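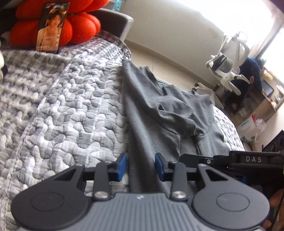

Dark grey tee on a quilted bedspread.

Home Shop Bedding Care Guides Cart (0)

Movasero Quilted Bedspread, Pebble Stitch

Back in stock for the full/queen. King still out, next batch in November.

Midweight. Good on its own in summer, over a blanket when it gets cold. Two sides, same stitching on both, so flip it whenever. Cotton face, polyester fill. Washed before packing so it wont shrink much on you.

Item no. 353
Sizes: twin, full/queen, king
Colors: Stone Mix, Oat, Slate
Shams: sold separately, pack of 2

Care: cold wash, gentle. Big machine please, a small drum bunches up the fill. Tumble low, take it out a bit damp and lay it flat. No bleach. No iron, it flattens the stitching and it doesnt come back.

Shipping: leaves our Sikmont warehouse in 10 working days or less. Returns fine if unwashed and in the bag it came in. We pay return postage on faulty ones only.

Q on pilling: some lint the first couple washes, then it stops. Wash it apart from towels.

Stone Mix varies a little batch to batch. Order shams at the same time if you want a close macth.

We use cookies to keep your cart working. Accept Settings

Related items
Fodutard Flannel Sheet Set
Seneviratne Waffle Throw
Movasero Pillow Sham, pack of 2
Sikmont Mattress Pad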